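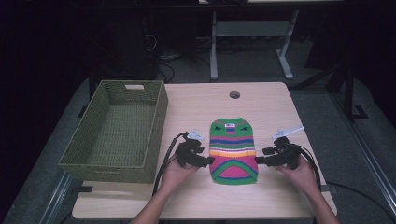

A striped jumper laid out flat beside a basket.

Shares 54 | Comments 33

KNITTED PET JUMPERS GO OUT TO NEW HOMES FROM TIRTHORPE

Tirthorpe, February 18, 2024. Kullia, the Tirthorpe pet clothing bank, has opened its winter jumper collection, and the knitters of Dustcombe have gone all out! Almost 140 knitted jumpers have come in so far, and every one of them will be passed on free to dogs and cats leaving local rescue centres.

Bright green is a real favourite this year, with stripes in blue, purple, yellow, orange and red and a great sweep of pink across the body. One even has a pair of dark green leaf shapes knitted in near the label.

"I opened the first bag and just grinned," said Mariama Kwofie, who runs the collection. "People have used up every odd ball of wool in the house, and the colours are wonderful."

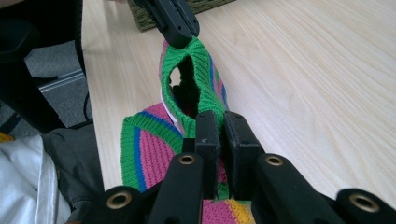 2 min read

Each jumper is looked over before it is folded. The collar gets the most attention, as a ribbed neck needs plenty of give to go over a pair of ears, and the seams inside are checked for loose ends. Then it is smoothed flat on the table, sorted by size and put in a basket.

"You get very fond of them," said Kofi Boateng, who joined the sorting team in the autumn. "There was a stripy one I nearly took home, and I haven't even got a dog."

The Fiadzo wool shop in Dustcombe is taking in finished jumpers at the counter and has copies of the Kullia pattern, which comes in four sizes and is fine for a beginner (the leg holes are the only fiddly bit). Machine-washable yarn is best. Please leave off buttons, beads and bows.

Small sizes are especially welcome, and so are very large ones: Kieran Brennan at the Tirthorpe drop-off point has a waiting list for greyhounds and would love to hear from anyone with long needles and some patience.

The collection stays open until the end of April.

Contact: Kwabena Dramani, Kullia press desk, Tirthorpe | © Kullia 2024 | Back to top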